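Drosent Shared Workshop, Lindsay Building
Bench Cell Safety Inspection – Two-Arm Washing-Up Station
Form 1317, re-inspection following a reported fault

Reason for inspection: On Monday the right-hand arm failed to stop at its set limit while moving a bottle and pressed down on the bench until the emergency stop was used. There was no injury. The cell was taken out of use pending completion of this form.

1. Emergency stop within reach of both operator positions
Result: Pass
Comment: Tested three times from each position. Both arms stopped on every test.

2. Downward travel limit, right-hand arm
Result: Fail
Comment: The limit had been cleared when the controller was restarted and was not entered again. The start-up screen gives no warning of this. The limit has now been restored, but the item remains a fail until a warning is in place.

3. Downward travel limit, left-hand arm
Result: Pass

4. Contact force setting
Result: Pass with comment
Comment: Found set to 90 newtons on the right-hand arm. The cell procedure allows less. Corrected during the visit and to be checked weekly.

5. Cables secured and clear of moving joints
Result: Pass with comment
Comment: The cables have enough slack for full travel. The loops nearest the wrists should be examined for rubbing at each monthly check – April's check was not recorded.

6. Gripper fingers undamaged and firmly fixed
Result: Pass
Comment: One fixing screw on the right-hand arm was tightened.

7. Liquids on the bench
Result: Refer
Comment: Bottles of washing-up liquid are kept within reach of the arms. The Trirkasine controller is not sealed against splashes. The supervisor is to decide whether filled bottles may remain during powered work.

8. Loose items within the working area
Result: Fail
Comment: Brushes, sponges and other utensils are to be laid out according to the bench plan before power is applied. No plan was on display.
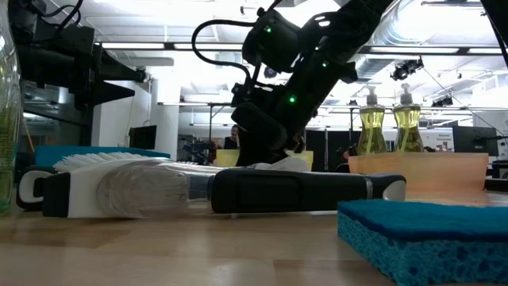
Item 8: dish brush and sponge on the bench, with the arms behind.

9. Persons kept clear during powered movement
Result: Refer
Comment: Floor marking is worn on the aisle side and should be renewed.

Outcome: The cell may be powered for testing only, at reduced speed, with one trained person at the emergency stop. Normal use may resume when items 2 and 8 have been passed and items 7 and 9 have been answered in writing.

Comments (2) | Shares (0)

Related forms
Form 1790 – Report of unplanned robot movement
Restart procedure for Trirkasine controllers
Notden annexe: bench cell inspection results

Drosent Shared Workshop – Safety Office, Lindsay Building, extension 3000
Back to top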